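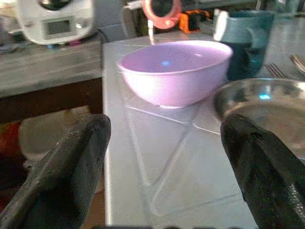 By the Farkas bench crew | Updated June 27, 2018

Hi, and welcome to Ploreck! We're a small shop that sets up and looks after robot arms that work in ordinary rooms, with kitchen tables and bowls and mugs and all the stuff people leave lying around. If your arm has started dropping things, you've come to the right page.

Most of what I do all day is fingers. The arm we know best is the Brelto, and the part of it that wears out first is the pair of fingers at the end. They get scuffed on table edges, the grip strip goes smooth, and one morning your robot can't hold a plastic bowl it picked up fine in April. People call us sure that the software broke. I always ask them to look at the pads first (please look at the pads first!).

Our usual visit goes like this. I open the gripper all the way and check that both fingers stop at the same distance from the middle. Then I go over the screws, wipe down the wrist camera and close the fingers slowly on something light — a bowl is great for this, it slides if one side is pushing harder. Fresh wrap or new pads go on if they need it, then we zero the gripper and run 5 practice picks before I pack up.

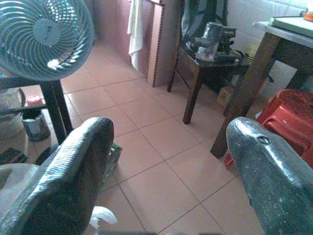
Fingers open over the floor tiles, with the wrinkled covering on the left one.

We keep a log for every arm, and ours is up to 3409 entries now. Each one has the pad type, the finger gap and whatever odd noise the owner told us about. It's not pretty, but it has saved me so many second trips!

Spare pads come from our Brustar kit, part 472, two fingers to a box. You can fit them yourself with a small hex key and a bit of patience, and I'm happy to stay on the phone while you do it. Have your arm's serial number handy when you call, and park the arm with the gripper open before you switch it off.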